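How Do You Look After a Robot That Opens Cupboards?

Some robots are built to work in the same rooms as people. They may have to open doors, pull out drawers and put things away. A robot like this needs looking after, just as a bicycle does.

The robot in this article is called Gritus. It works in an office, and one of the jobs it practises is opening and shutting cabinet doors. It has a gripper, the part that does the work of a hand. The long bits that reach out from a gripper are called fingers, even though they don't bend like yours.

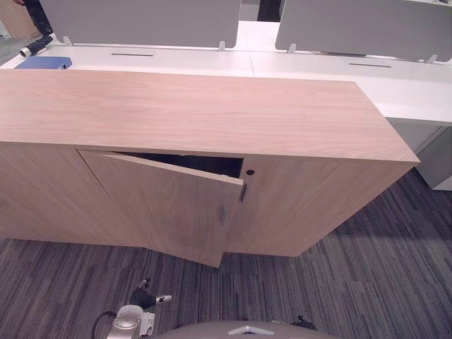

Words by Hrefna Lund
24 March 2025

A cabinet door with a thin metal handle is harder for a robot than it looks. The finger has to reach the handle without banging into the wood. Then the arm has to move in a curve, as a hinged door swings round and doesn't come straight out. If the arm pulls the wrong way, the finger slips off.

The white pad at the tip of the finger is the part that gets checked most. Pads pick up dust, and a dusty pad slides on metal. Unnur Vestergaard looks after Gritus. She wipes the pad with a damp cloth and lets it dry. If it is worn smooth, she fits a new one. It is held on with 2 tiny screws, and the job takes her 25 minutes.

Next she looks at the cable. It has to hang in a loop, so that the gripper can turn without tugging on it. If the loop is too tight, the cable can pull loose. If it is too big, it can catch on a handle. Unnur turns the gripper slowly all the way one way, then all the way back, and watches the cable as it goes.

Before she touches anything, she switches the robot off and waits for the arm to settle. You should never put your fingers near a robot that is switched on, even if it is standing still.

The last job is a test. Gritus is switched on again and opens and shuts one door several times. Unnur listens for clicks or scraping noises. She writes down the date and what she changed in a notebook, which is now on page 77.

Words to know

Gripper: the part of a robot that takes hold of things.
Hinge: the joint a door swings on.
Pad: a small piece on the tip of a finger that helps it grip.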